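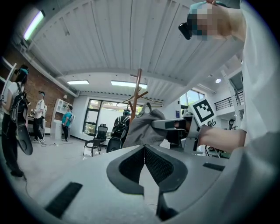
Words by Oleksandra Kravets, for the Plesach shop pages
Updated in May

Plesach Standing Coat Rack, tall model
Ref. 701

We have sold coat racks for as long as we have sold anything, and I still get a little thrill when a new batch arrives and the shop smells of oil and sawdust for a day or two. The tall model is the one I have at home, so please forgive me if I go on a bit (my colleague Othmane Metwally has already trimmed this page twice, and I keep putting things back).

It is a solid beech post on splayed legs, with turned pegs at two heights. The upper pegs are for coats and hats, and the lower ones are for bags, dog leads, umbrellas with a loop, and the small coats of small people who like to hang up their own things. Matvii Zakharchenko turns the pegs for us, and he leaves a slight swelling at the tip so that a slippery lining doesn't slide straight off. It's a tiny thing, but you do notice it when you come in with your arms full of shopping!

The wood is finished with two coats of hard oil. We offer it in Natural, Chestnut and a rather handsome dark shade we call Palomino Brown, which Nadiia Demchenko mixed up one wet Saturday and which has been our best seller ever since. Being real wood, no two posts take the colour quite alike, so if you are hoping to match a shelf or a table you already own, do ask us for a sample chip first. They are free and we post them in an ordinary envelope.

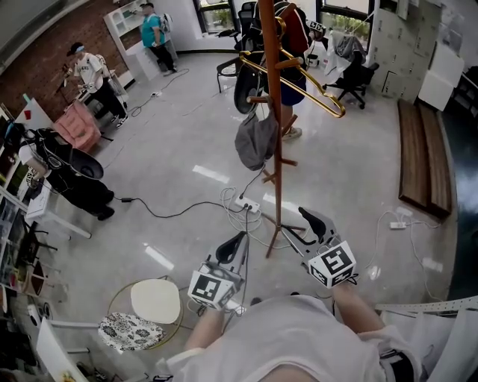 Putting it together takes very little time. The legs bolt into the foot of the post with the key we supply, and the pegs are already glued in when it reaches you. Stand it on a level floor, go round the bolts once more after the first week, and then you can more or less forget about them. On a smooth hard floor we suggest the felt feet, which come in the box; on carpet, leave them off.

A word about loading. Spread the heavy things around the post, please, and put the heaviest bag on a low peg. A winter overcoat soaked through weighs far more than you'd think, and three of them all on one side will make any standing rack lean.

Details
Post and legs: solid beech
Width across the legs: 43 cm
Pegs: 6
Finish: hard oil, three shades
In the box: post, legs, bolts, key, felt feet
Price: 444, delivery included

Care
Dust with a dry cloth. Once a year, or whenever the pegs start to look thirsty, rub in a little oil and wipe off the extra after ten minutes. Sticky marks come away with warm water and a drop of washing-up liquid.

Spare pegs and bolts can be ordered separately. Write to Thaís Fontes at the order desk with your shade and the reference number, and she will look them out for you.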